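I have played fantasy football for nine seasons, always in the same private league of 18 managers from Stusbridge, and I was always doing my planning in a spreadsheet. This season I paid for Grular, the transfer planning tool, and I used it from the first gameweek until the middle of February. I want to write what I think of it, because the reviews I found before buying were very short.

## What it does

You give Grular your team number and it loads your squad, your bank and your remaining chips. After this you can build a plan for up to six gameweeks ahead. Each plan shows expected points, the cost of any hits, and the money that stays in the bank. You may keep several plans next to each other and compare them, and this is the part which I like most. In my spreadsheet I had to copy the whole sheet every time I wanted to try another captain.

The fixture page is also good. You can change the difficulty of each opponent by yourself if you don't agree with the standard colours. I changed five clubs before the season started, and the plans used my numbers immediately.

## Speed and comfort

On my old desktop computer the page is slow when I have more than three plans open. On the phone it's strangely faster, but the text is small and I twice removed a player when I only wanted to look at him. There is an undo button, fortunately. It is hidden in the menu under "Squad", and I needed some weeks to find it.

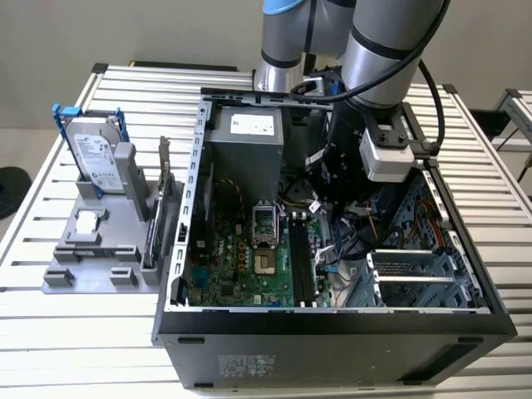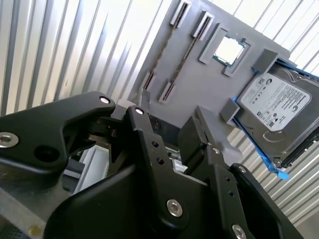

*Photos: Sayegh*

## The predictions

Here I am less happy. Grular is careful with players who come back from injury, and this is reasonable, but it stays careful for too long. My best midfielder was fit again and starting every match, and the tool still gave him one hour of play for the next two weeks. I followed the advice and sold him. You can guess the rest.

For goalkeepers and defenders I found the numbers quite useful. I took a cheap pair of goalkeepers which I would never have chosen alone, and they brought me 123 points together up to now.

Price changes are shown each evening, but the warnings come late. Wanpen Khunthong, who leads our league, uses only the free version and looks at the prices herself before bed. She hasn't missed a rise yet, and I have missed 2.

## Who should buy it

If you play for fun and make your transfer on Saturday morning with a coffee, the free version is enough. It has one plan and three gameweeks. The paid version makes sense if you like to think about wildcards and double gameweeks a long time before they come.

My rank in the Braltham regional league is now 900, and last year at the same point it was worse. I can't say how much of this is from the tool. I will renew it for one more season, but I keep my spreadsheet for the injured players.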